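Chapter 4
Keeping Stock

What this chapter covers
Why firms hold stock
The cost of holding too much
The cost of holding too little
Reorder levels and lead times
Counting and recording

Before you start, you should be able to read a simple sales ledger (Chapter 2) and work out an average from a column of figures.

4.1 Why firms hold stock

Stock is the name for goods a firm has bought or made but has not yet sold or used. A baker's flour is stock, and so are the loaves on the shelf at eight in the morning. Accountants usually split stock into raw materials, work in progress and finished goods. A shop that buys things in and sells them on unchanged has only the last of these, and most of this chapter deals with shops of that kind.

Firms hold stock for several reasons. Customers want to take goods away at once. Suppliers take time to deliver, and many of them will not send small amounts. Prices may be lower for a large order. Demand may also rise and fall with the season – garden centres fill their sheds in late winter and sell from them in spring.

We will follow one firm through the chapter. Pelkonen is a hardware shop in the market town of Dredbridge, with a smaller branch at Cotness. It sells tools, fixings, paint and household goods. The two shops share one set of accounts but keep their own stockrooms, and goods are moved between them by van on a Thursday.

4.2 Too much and too little

Goods on a shelf have been paid for, or soon will be. The money cannot be used for anything else until they are sold. Stock also takes up room, which has to be rented, lit and heated, and it must be insured. Some goods spoil. Others go out of date in a slower way, as when a maker changes a fitting and the old parts no longer match.

In one spring Pelkonen bought 138 tins of a masonry paint called Poten because the supplier offered a good price for a full pallet. By November, 96 had been sold. The other 42 had to be kept over the winter in the Cotness stockroom, where frost can damage water-based paint, so a heater was left on at night. The saving on the price was smaller than it had looked in spring.

Too little stock is harder to see in the accounts. A lost sale leaves no record in the till. The customer goes to another shop, may buy other things there, and may not come back. For this reason some shops keep a book by the counter and write down each request they could not meet.
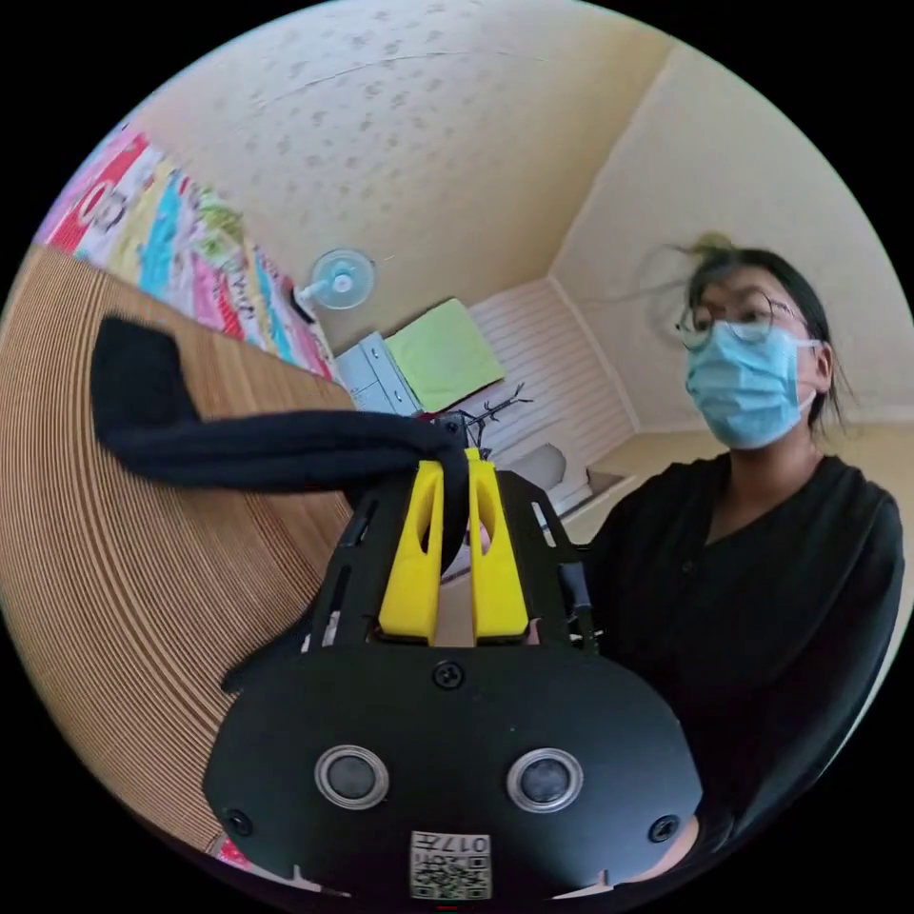 One owner of a small shop told us that the request book was more use than the sales figures, as it showed what people had come in hoping to find. The same owner admitted that staff forgot to fill it in when the shop was busy – on the days when most requests were missed.

4.3 Lead time

Lead time is the gap between placing an order and having the goods ready to sell. It includes the time the supplier takes, the journey, and the time spent unpacking and pricing. If Pelkonen sells 4 tins of paint a day and the lead time is six working days, it will sell 24 tins while it waits. An order placed when fewer than 24 tins remain is likely to arrive too late.

Most firms add a further amount, known as buffer stock, to allow for a late lorry or a busy week. The size of the buffer is a matter of judgement, and section 4.4 sets out two ways of choosing it.

Activity 1
Choose an item that your household buys often. Note how much is left when somebody decides to buy more, and how long it takes to arrive. Work out whether your household keeps a buffer.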